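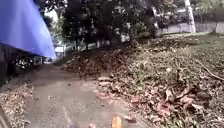 Re: [piltlow-residents] Storm drain fee on the November bill

From: Marlene Ehlers
To: piltlow-residents

Esther Mrema wrote:

> My bill has a new line for storm drainage that was not on the
> spring one. Is this a tax, and does it go up when the assessed
> value goes up? My neighbor on Shirima Lane says hers is lower
> and her house is bigger than mine.
>
> Esther

Esther,

It is a fee and it has nothing to do with assessed value. The town bills it by hard surface on the lot: roof, driveway, patio, any paved walk. A large two-story house can have less roof than a small ranch, so your neighbor may well be right about hers.

The rate is set in steps. Mine was figured on 1,946 square feet, which put me in step 2. There are 5 steps for houses. Stores and churches are billed on a separate schedule that I have not read.

If you think your number is wrong, ask the clerk's office for the worksheet for your lot. You have 15 days from the date printed on the bill to file for a review. The form is one page and there is no charge. Gravel counts at half, but only if you write it on the form. They had my side drive down as paved and changed it after I sent in a sketch with measurements.

Pay the bill on time even if you file. Selorm Ansah held his back last year while he waited for an answer and was charged the late penalty anyway. Any correction shows up as a credit on the next bill.

I do not know yet whether the rate will change in the spring. Natalina Donati asked at the last council meeting and was told it depends on the culvert bids.

Marlene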